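# Cutting a two-layer stencil that survives more than one wall

Most first stencils die the same way: the middle of the letter falls out, the paint creeps underneath, and you spend the afternoon telling people it was meant to look like that. I have told people that. Here is the method I use now, for a two-color piece at poster size.

**You'll need**

- 2 sheets of Drallard stencil card, or any stiff card that doesn't fuzz when cut
- A knife with fresh blades (plural)
- Low-tack spray adhesive
- 2 cans, one light and one dark
- A skinny cap for each can

## 1. Simplify the image

Take your photo down to three tones: background, mid, shadow. If your software offers 22 levels of posterizing, ignore 19 of them. Any island smaller than your thumbnail goes, however much you love it.

## 2. Add bridges

Every floating piece needs a strip holding it to the rest of the card. Make them wider than looks elegant. Hanyu Su, who taught the April workshop where I ruined my first six sheets, puts hers along wrinkles and hair so they pass for drawing. Mine pass for bridges.

## 3. Cut small to large

Start with the tiny details while the card is still stiff. Turn the card, keep your hand still, and pull the knife toward an area you plan to remove anyway. Change blades when you start swearing.

## 4. Mark your corners

Cut a small triangle in two opposite corners of both layers, in exactly the same spots. Check by holding the sheets together against a window.

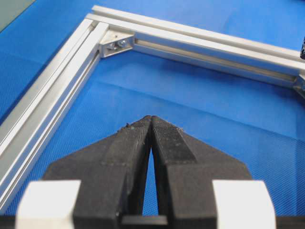 ## 5. Spray the light layer

Mist the back of the card with adhesive, wait a minute, press it down. Hold the can straight on and use short passes. Two thin coats beat one enthusiastic one. Mark the corner triangles with pencil before you lift.

## 6. Line up and spray the dark

Let the first color dry fully, then match the triangles and repeat. I used Zudivell matte black, which covers well and smells like a garage fire.

Store the layers flat between newspaper. Rolled stencils stay rolled.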